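In defence of the unfolded

2/9/20

My position on folding is that most of it is theatre. I came to this view standing beside my own bed at an hour when I ought to have been asleep in it, holding a pair of elastic-waisted pants by what I believed to be the legs.

I should say I was raised by folders. The linen press in our house looked like the display wall at Grudden, which for anyone who grew up outside the district was the department store in Nultau where you went for school socks and a sense of inadequacy. Towels in thirds. Pillowcases inside their own sheet sets. Tea towels ironed, for the benefit of the plates. I took all this to be a law of nature until I moved out and found you could dry yourself with a towel that had been stored in a ball, and that it worked just as well.

Since then I have drifted. There is now a respectable industry devoted to drifting people like me back again. In June I paid for Grindora, an app that sends you a household task each morning and a small disappointed chime each evening. It has 583 tasks in it. I know this because it tells you how many are left, and after a fortnight I had 581. The 2 I managed were "wipe the kettle" and "set up your profile".

Most of the remainder seemed to be folding. Fold the singlets. Fold the trackies. Fold the fitted sheet, a job I regard as a hoax. Every garment, according to Grindora, should end up as a tidy rectangle that can stand on its edge in a drawer, like a file. I don't know what people do with shirts that need to be retrieved alphabetically, but they clearly have a different sort of morning from mine.

My quarrel is mainly over elastic. A shirt has some idea of where its corners are. Jeans will fold themselves if you drop them from a decent height. But anything with a gathered waist has been designed to be two sizes at once, the size it is on the hanger and the size it is on you after Christmas, and it will not commit to either for the sake of your drawer. You lay it flat. The waist pulls in, the rest billows out, and you have a shape known to sailors. You smooth the left side and the right side objects. You fold it in half and it becomes thicker than it was wide. I have owned tents with better manners.

The app's advice is to "tame the waistband first". I tried it over several evenings. One end curled over and the bottom corner tucked itself underneath, and by the time I had dealt with both, the middle had thrown up a roll like a bolster. A household magazine I found at the dentist recommends tissue paper between the layers. I would like to meet the person who puts tissue paper between the layers of their pyjama pants, and then I would like to leave.
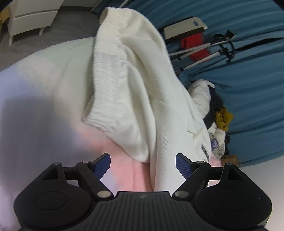

Elastic waist, one; tidy rectangles, none.

There's also the matter of the bed. All folding instructions assume a table, a big clear one, the kind that exists only in the homes of people who don't need the instructions. The rest of us fold on the bed, on top of a doona that is itself a failed attempt at flatness. You can't get a straight edge on a surface with hills. It would be like ironing on a dog.

The usual case for folding is time. Grindora puts the saving at 200 minutes a year, a figure it displays beside a cartoon of a woman laughing at a drawer. I'm prepared to accept it. I'd only point out that I spent 30 minutes on one basket, so whatever I get back I have already handed over in advance, with interest.

The other case is creases, and there the folders have me for linen and good shirts. I'll fold those. I'll even hang them. But soft pants worn between the couch and the letterbox don't have a public. They will be creased by the first sit-down.

So I have gone over to the drawer system I invented at university, named Phuthong after the restaurant downstairs, whose cutlery was kept on the same principle: everything of one kind goes in one drawer and you shut it. Pants in the pants drawer. If it won't shut, you own too many pants. The app chimed at me for a while and then the trial lapsed.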